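About Hevel

Hevel is a contract finisher and small-batch molder of plastic household goods. We take products from a customer's drawing or existing tool through molding, trimming, assembly and packing. Most of our work is in seating, step stools, storage and bathroom items. We do not sell to the public.

History

The company was started by Bujar Matić and Velimir Krasniqi in a rented unit with two secondhand injection presses. The first regular customer was Lusano, a distributor of kitchen and bath goods, and the first product was a drawer divider in three widths. Trimming and packing were done by hand at the same bench. Assembly was added when Lusano asked for parts to arrive ready for the shelf. The present building was taken on when the fourth press would not fit in the old one.

What we do

Molding. We run polypropylene, high-density polyethylene and ABS. Typical runs are between 30 and 2000 pieces. Customer-owned tools are accepted after inspection and are stored on site between runs. Tool drawings stay the property of the customer.

Trimming and finishing. Gates and flash are removed to the limit given on the drawing. Where no limit is given, we agree on one with the customer in writing before the first run. Edges that touch skin or floor are checked by hand.

Assembly. Snap fits, screws and press fits. We do not offer solvent bonding. Ultrasonic welding is sent out to Ivanov, and the lead time is quoted separately.

Packing. Flat or nested, in plain or printed cartons. Labels are supplied by the customer or printed from artwork.

How a job runs

A new job starts with a drawing review. Krum Hodžić reads the drawing against the material data sheet and returns a list of open points, usually covering wall thickness, draft angle and where the gate mark may fall. When the points are closed, a first-off batch of 18 pieces is molded and held overnight at room temperature before it is measured. Shrinkage in polypropylene continues after the part leaves the tool — dimensions taken at the press are recorded but are not used for approval.

Approved samples are sealed and signed. One set goes to the customer and one stays in our sample room for as long as the tool is active. Changes to resin, colorant or tool after approval require a new first-off batch.

Quality records

Each carton carries a batch code that links to the press, the resin lot and the shift. Nonconforming parts are tagged and kept apart until a decision is made. Clean regrind is used only where the drawing allows it. Vesela Kos is responsible for quality and is the contact for complaints and returned goods.

People

We employ 17 people, most of them on the press floor and in assembly. Dwynwen Lougher runs planning and purchasing and issues all delivery dates. Our current product development work is grouped under the name Prukano, a line of stacking seats for customers who do not have their own tooling.

Quotations and visits

Send drawings as PDF or STEP, with annual quantity and material. Visits are by appointment, on Wednesday afternoons. Safety shoes are required on the press floor — we keep spare pairs at the entrance.
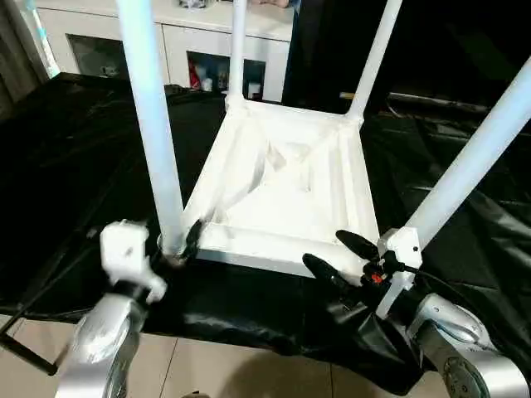
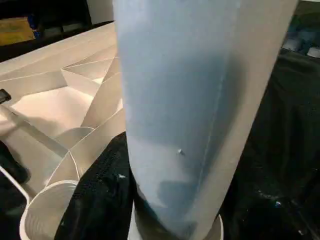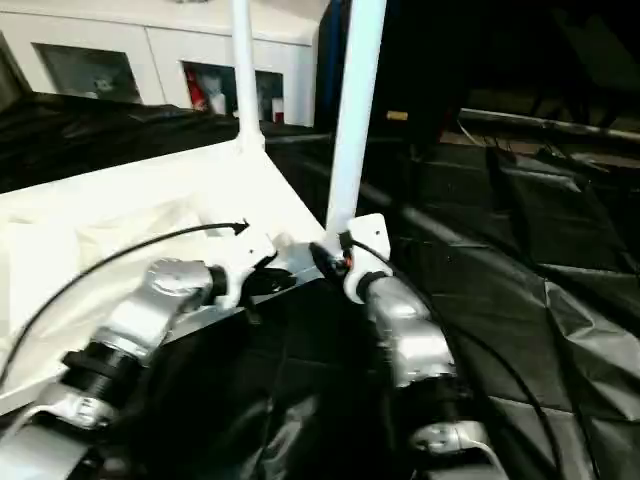 First picture: white plastic stool, underside of seat.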